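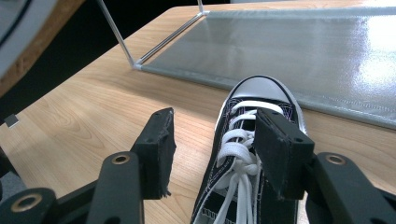
Shoe task, January 2024

Setup: the wood table at Tovard, one black canvas high-top, white laces, clear shelf left in place at the back. Two hand-held grippers, left and right. Huguette Besnard on both hands for the first block, me on logging. We swapped after lunch.

Goal was episodes for the lace part of the Skusis task list. Each one starts with the grippers open over the table, goes in to the shoe, works on the laces and ends with both grippers open again and clear. We want the approach and the retreat in there as well as the handling, because the last batch was trimmed too tight and the policy had no idea what to do before contact.

First block went slowly. The right hand wants to come down on the laces from above, and then the pad presses the bow flat and there is nothing left to pull. Better to come in low with the pads upright and close on the sides of the upper first, then go for a loop. Huguette found that turning her wrist out a little before closing helps. I could not copy it until she slowed down and did it twice for me. Writing it down for whoever does the next session: wrist out, then close, then lift. If you lift while closing you drag the shoe.

The flat laces are harder than the round ones we had in September. They twist, and a twisted piece looks a lot like two pieces crossing. I mislabeled several segments before I noticed. Label text for these is now "lace, flat" with no guess at which eyelet it comes from unless you can follow it all the way. 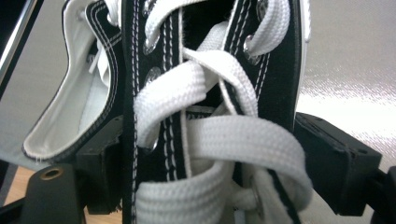 Close grip on the upper, side panel folded out, laces loose.

With the shoe held this close there is not much else in view, so these episodes depend on the other camera for where the table is. Keep both streams or drop the episode. Do not keep one side only. I kept two one-sided ones by mistake and have marked them as rejects in the sheet.

Pads: the facing material is fraying on the edges. It still grips canvas well enough, but the loose bits catch on the lace and then the lace comes along on the retreat when it should stay put. Those episodes go in a separate folder called "snag". I don't want them deleted, they may be useful as failures. New facing is on order from Van Hecke, and until it comes I would trim the worst threads with scissors before each block and not pull at them.

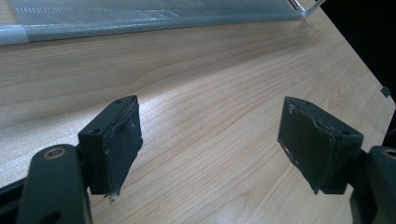
Resets. We take the shoe off the table fully between episodes and put it back by hand, toe pointing a different way each time. In the first block the toe was nearly always away from the operator, so the spread is poor. From the second block on I called out a direction before each reset. That costs a bit of time and is worth it.

Glare on the tabletop was bad in the middle. The wood goes almost white in spots and the exposure hunts when the grippers move off the shoe. Closing the blind made it better but then the black canvas lost detail, so we opened it again halfway and left it. Fixed exposure is something to try next time, with a note in the log of what value was used. 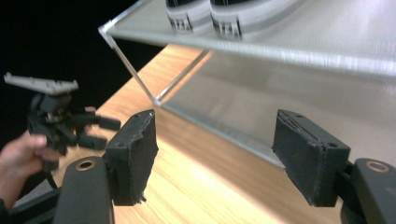

Tracking dropped out on the left gripper in 7 episodes, mostly during fast moves in from the side. Slower entries fixed most of it. Huguette thinks the cable is also getting tugged and I agree, we should tape it along the forearm. Restarting the recorder took about 5 minutes each time, and the Eltach laptop needed a full reboot once.

To do:
Recheck gripper calibration before the next block.
Relabel the twisted lace segments from block one.
Ask Van Hecke when the facing ships.
Second shoe, lighter color, same size if we can get it.
Copy both streams to the Eltach drive and check the file sizes match before wiping the cards.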